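第14回 共用部床石材改修専門部会 議事録
フリナトブリッジ住宅管理組合
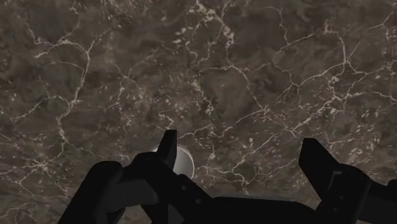 図1 暗褐色系大理石調の天板面（レンダリング画像、真上視点）

日時:2019年1月6日(日)10時00分〜12時15分
場所:フリナトブリッジ 集会室B
出席:部会長、部会員、管理会社担当、設計監理者(マルガリティス設計)、施工候補会社(スティヴィク石材)
欠席:部会員1名(委任状あり)
配布資料:資料1 前回議事録案、資料2 現況調査報告、資料3 工法比較表、資料4 概算見積、資料5 工程表案

1. 前回議事録の確認
資料1について、3ページ「目地幅3ミリ」を「目地幅2ミリ」に訂正のうえ承認。訂正版は管理事務室の閲覧用ファイルに差し替える。

2. 現況調査報告(資料2)
設計監理者より報告があった。
(1) 1階エントランスホール及びエレベーターホールの床石材について、全数の打診及び目視調査を完了した。調査対象は2,456枚である。
(2) 浮きは風除室側に集中している。下地モルタルの接着不良が主因と推定されるが、断定には部分撤去による確認を要する。
(3) ひび割れは、石材の脈に沿うものと、脈を横断するものに区分した。前者は材料固有の弱部に起因する可能性があり、直ちに交換を要しない。後者は下地の挙動を疑う必要がある。
(4) 光沢度は歩行動線上で著しく低下している。壁際との差が大きく、部分研磨では境界が目立つ。
(5) 郵便受け前の変色は、酸性洗剤の使用履歴と位置が一致する。清掃仕様書に洗剤の指定がない点を指摘する。

質疑
・部会員:脈に沿うひび割れを放置した場合の進行はどうか。
・設計監理者:荷重条件が変わらなければ進行は緩慢と考える。ただし台車の通行がある箇所は樹脂含浸による補強が望ましい。
・部会員:調査時に見落としやすい箇所はあるか。
・設計監理者:玄関マットの下は清掃時に撤去して再調査した。未調査箇所は残っていない。

3. 工法の比較(資料3)
A案:全面撤去、新規石材張り。
B案:不良箇所のみ交換、全面再研磨。
C案:既存石材の上に磁器質タイルを重ね張り。
C案については、自動ドア下枠及びエレベーター敷居との段差が解消できないため、検討対象から除外することで一致した。
A案は耐久性で優位であるが、撤去時の騒音及び粉じんの発生期間が長い。住戸への出入りを裏口一か所に限定する期間が生じる。
B案は既存材と交換材の色調差が課題となる。スティヴィク石材より、同一産地の材であっても採掘時期により地色及び脈の密度が異なり、完全な一致は保証できない旨の説明があった。交換材を風除室側にまとめ、ホール中央部には既存の健全材を移設する方法が提案された。

質疑
・部会員:移設時に既存材が破損するおそれはないか。
・スティヴィク石材:接着状態が良好な材ほど剥離時に割れやすい。歩留まりは試験施工で確認したい。
・管理会社:破損材の扱いを契約書に明記する必要がある。
・部会員:暗色系の石は傷が目立つのではないか。
・設計監理者:地色の暗い石は擦り傷が白く見える傾向がある。本磨きに代えて水磨き仕上げとすれば目立ちにくく、濡れた靴で歩いた際の滑りにも有利である。一方、地色の深みは失われる。

4. 滑り抵抗の基準
雨天時の転倒に関する届出が複数あったことを受け、仕上げの選定にあたっては滑り抵抗値を優先条件とする。測定は乾燥時及び湿潤時の両条件で行い、湿潤時の値で合否を判定する。測定位置は風除室、郵便受け前及びエレベーター前とする。斜路部分は別途基準を設ける。
防滑剤の塗布については、再塗布の周期が短く、維持費の面で不利との意見が多数を占めたため、採用しない。

5. 概算見積(資料4)
管理会社より説明があった。B案の概算は修繕積立金の本年度計画額の範囲内に収まる。A案は計画額を超過し、翌々年度に予定する給水管更新の時期に影響する。
予備材の保管数について協議した。当初案の32枚では不足との意見があり、保管場所の床荷重を確認のうえ次回再提示とする。保管場所の候補は地下倉庫及びアンコム棟の旧ポンプ室とする。旧ポンプ室は湿気の状況を併せて確認する。

6. 工程(資料5)
着工は7月を目標とする。総会での議決を前提とし、議決後に石材を発注する。納期の遅延に備え、風除室を後工程に置く。
作業時間は平日9時から17時までとし、切断作業は屋外の仮設ヤードで行う。引越しの予約がある日は、エレベーターホールの作業を行わない。

7. 決定事項
(1) C案を除外し、A案及びB案を総会資料に併記する。部会としてはB案を推奨する。
(2) 郵便受け横の1区画で試験施工を行い、本磨き及び水磨きの比較面を設ける。
(3) 日常清掃の洗剤を中性のものに限定する。管理会社は清掃仕様書を改訂する。
(4) 試験施工の費用は調査費の残額から支出する。

8. 継続検討事項
・予備材の数量及び保管場所
・工事中の車いす利用者の動線
・玄関マットの寸法変更の要否
・工事保険の付保範囲

9. その他
掲示板に図面を掲出してほしいとの要望が居住者からあった。A3判に縮小し、凡例を付して掲出する。
次回部会の日程は管理会社より別途通知する。

以上

最終更新:議事録確定版に差し替え(誤記訂正2か所)

コメント(3件)

3階居住者
水磨きの見本は夜の照明でも確認できるようにしてほしいです。昼と夜でかなり印象が変わると思います。

アンコム棟
旧ポンプ室は夏場に結露します。石を置くならすのこか何かが必要ではないでしょうか。

匿名
7月着工だと夏休みの帰省時期に重なりませんか。裏口だけになる期間があるのはA案だけという理解で合っていますか。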